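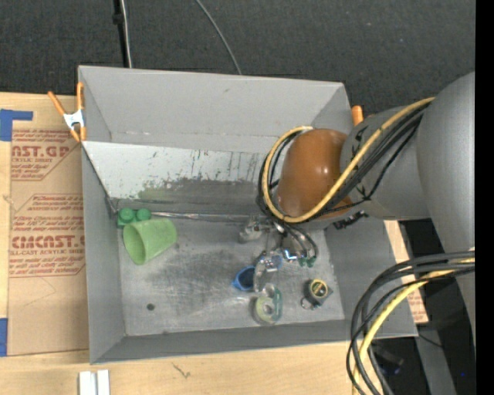
Modise today announced the release of Carnano 2, the second major version of its operating system for phones and small tablets. The update is free for everyone already using Carnano, and it starts going out on the morning of the announcement. It brings a rebuilt home screen, a far quicker camera app, and battery savings that our own staff have been enjoying for months. We built it for devices that get carried, dropped and lent to children, and that end up looking scuffed and scratched. Those phones still have plenty of life in them, and we want the software to keep up!

Print this page | E-mail this page

Vudcombe, June 4, 2020 - The first thing owners will notice is the home screen. The old grid of icons is still there for those who love it, but there is now a second layout called Shelf, which keeps the apps you open most along the bottom edge where a thumb can reach them. Shelf learns from use, and all of that learning stays on the phone. It can be switched off in Settings under Home, and the old grid comes back exactly as it was left.

The camera app has been rewritten from the ground up. On the Skumton, our entry-level phone, it now opens in under a second from a locked screen, and night shots are saved in the background so the next picture can be taken right away. Panorama mode returns after being left out of the first version. We heard you on that one - loud and clear.

Battery life was the most common request in our user survey, which drew replies from 2000 Carnano owners. The new system puts sleeping apps into a deeper rest and wakes them together in short bursts. Mail, calendar and weather all share the same wake-up, so the radio spends much more of the day switched off. Alarms and calls are never held back. Music and podcast apps keep playing as before, and makers of fitness apps can ask for an exception through the usual developer form.

Carnano 2 is offered in 47 languages, including full right-to-left support in the keyboard, the browser and the notes app. The keyboard lets you type in two languages at the same time with no switching, and swearing is no longer "corrected" into the names of vegetables unless you want it to be. Text size can be changed from the quick panel, and the screen reader works during setup, before any account has been added.

The update needs 2000 MB of free space. Phones short on room will offer to clear old downloads first and will always ask before removing anything. We suggest plugging in and using Wi-Fi, as the phone restarts twice along the way. Skumton owners get the update first, with tablets following in July. Owners who would like to wait can put it off for as long as they please, and security fixes for the first version will continue in the meantime.

Developers can download the new tools now from the Modise developer site. Apps written for the first version run without changes.

About Modise
Modise makes phones, tablets and the Carnano operating system. The company designs and tests all of its software at its offices in Vudcombe.

Home | News | Products | Support | Developers | Contact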